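Diselstead games fair, quick write up

3/31/25

Typing this on the train so excuse spelling. Got in just after doors, queue already round the side of the hall. Went for one thing – the Kova 3 demo. Kova 2 is still my favourite fighter and I've put silly hours into it, so yes, biased.

Playable build had 14 characters. Old lot mostly back. Zikus still has the lantern and the long reach, but his counter is slower now and you can see it coming. Lost four rounds before I stopped trying to play him the old way. Ezeani is the new one. Raised by the river clan, left to guard the gate on her own after her brother walks out, and she hates Zikus on sight. Calls him a "candle thief" in their opening lines, which got a laugh from the people behind me. Short range, very quick, and a throw that swaps sides. I'd main her tomorrow.
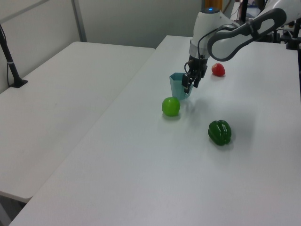 Queue for a second go was 54 minutes by the board so I went to the story talk instead. Small room, hot, no water. Hiba Hakim wrote most of the new script and she was good value, didn't dodge much. Story mode has 170 scenes and picks up right after the bad ending of Kova 2, the one where the gate falls. So that's canon now. Bit of groaning at that. She said Ezeani was meant to be a shopkeeper at first, with about two lines, and grew from there. Asked about Zikus's sister and she just smiled and took the next question. Make of that what you will.

No word on whether the old tag mode comes back. I did ask at the stand, chap didnt know.

Other bits. Art prints nice but pricey, bought one anyway (Ezeani at the gate, blue version). Sound on the demo stands far too low, couldn't hear any of the new music over the hall. Pads were fine, one had a sticky left trigger – third stand along, avoid. Food the usual, chips and regret. Toilets upstairs much quieter than the ones by the entrance.

Release is November if it doesn't slip. Will put up proper notes on Ezeani's moves once I can read my own handwritting. If anyone got footage of the Zikus match on the main stage, please send it over, I missed the last round getting a coffee.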